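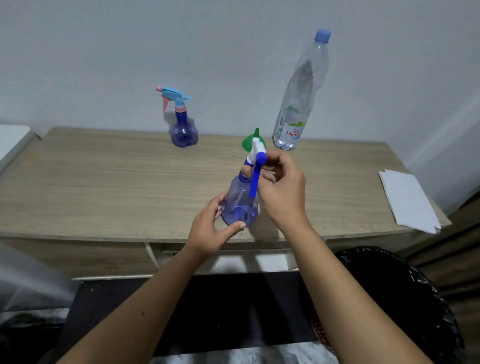

I have now used the Wasto window robot for nine weeks and I promised to write down my opinion. It will be a thread, in small pieces, as I have time.

For those who do not know it: the Wasto is a square thing which you put on the glass. A pump holds it there and two round pads turn and wipe. It goes up, then sideways, then down. You press the button and you wait.

It is made by Birkett. I bought mine in their shop in Trurkstead and paid the full price, which was over 100 pounds. I was not given anything for this review.

In the box: the robot, the power cable, a safety rope, the remote control and a set of spare pads. What is not in the box is the liquid. You must buy this separately or mix it at home.

And this is the part that surprised me. The robot has no tank. The word "automatic" is written large on the packet, but all the spraying is done by hand. You spray the pads, you spray the glass, and only then the robot may start.

So the first evening I did not clean any window. I looked for spray bottles, and I read the leaflet again with a dictionary.

Birkett sells a concentrate for it, called Duder. You put 20 ml in a bottle and fill up with water. The measuring cap is small and the line inside is hard to see in the evening light. Please hold it near a lamp.

I asked in the shop if another window liquid is also allowed. The answer was yes, but without foam. I tried one from the supermarket at home and it made foam, and the robot slid down half of the window like a tired snail. I went back to Duder.

About the bottles. I have tried several from the cupboard and I can say that the sprayer head matters more than the liquid. You want a fine mist. If the head makes a hard jet, the water runs to the bottom of the window and the robot stops there and complains with a red light.

My habit is to do all the mixing at the desk by the wall, before I carry the robot to the window. Screw the heads off first, then take the funnel, then the concentrate, then the water. I have done it in the other order and there was foam up to the neck.

Use a funnel. The necks are narrow and Duder is sticky on the fingers. A small plastic one is enough.

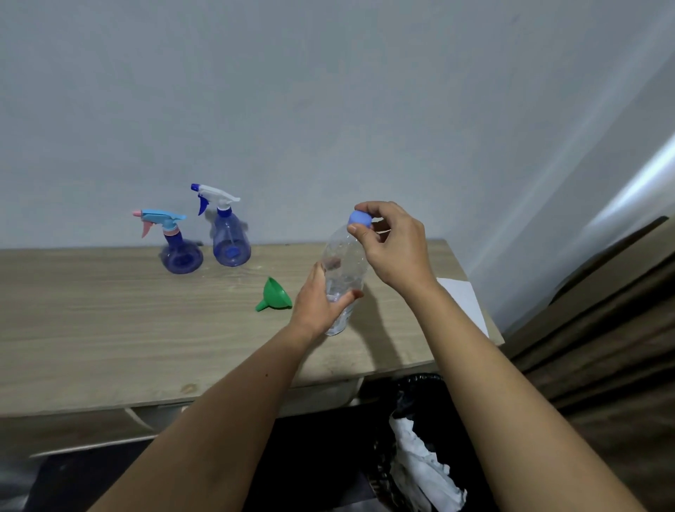
Last edited: July 16, 2018 (corrected the mixing amount)

The clear bottle with the light blue cap is an ordinary water bottle, and I find such a bottle very practical for this job. It stands ready on the table and I do not need to walk to the kitchen for every refill. The thin plastic gets creases from being held, but this does no harm.

Also keep a bin next to the table. I wipe the necks and the threads with tissue before I put the heads back, and one uses more tissue than one thinks.

Now the cleaning itself. On a normal living room window the result is good. I would say better than mine when I am in a hurry, and a little worse than mine when I take care. There is no shine missing in the middle of the glass.

The corners are the weak point. The pads are round and the window is not. In each corner stays a small triangle of dust, and in the low sun you see it very well. I do the corners with a cloth afterwards.

The noise: it is like a vacuum cleaner in the next room. You can speak on the telephone, but the other person will ask what you are doing.

The safety rope is short for my balcony door. I asked Birkett about a longer one and they said it will come in August. Until then I do the balcony door from the inside only. I do not let it climb outside without the rope and I ask you to be equally strict.

The remote control I do not use any more. The start button on the robot is enough, and the remote reacts only when you stand straight in front of it.

Washing the pads: warm water, a little soap, no softener. Softener leaves lines on the glass. I learned this by a very stripy kitchen window. Let the pads dry completely on the radiator or on the line.

Somebody asked me below if it can do mirrors. Yes, when the mirror is fixed to the wall and has no frame, or a frame which is thick enough that the robot feels it. On my bathroom cabinet it tried to go over the edge, and I caught it.

Another question was about tiles. The leaflet says smooth tiles are possible. With mine the pump loses air at the joints and it beeps. So for me it is a no.

What I would like from the next model: a small tank inside with its own spray. Then I could put my bottles away and the word on the packet would be true. I wrote this to Birkett also, in a polite way, and they thanked me for the idea.

Is it worth the money? If you have large windows and your shoulders hurt, I think yes. I have a bad shoulder on the right side and I am glad that I do not have to reach up any longer. If your windows are small with many bars, please save the money, because you will carry the robot from one pane to the next all afternoon.

The Duder concentrate is fair in price and one bottle lasts me a long time. Do not make it stronger than the label says. I tried, and the glass became dull and I had to do everything again with clear water.

One more remark for people who mix at home like me: write on the bottle what is in it. Two bottles with blue plastic look nearly the same from the other side of the room, and I also keep a mixture for the bath.

I will add to this thread when the long rope arrives. Questions are welcome, but I answer slowly in the week.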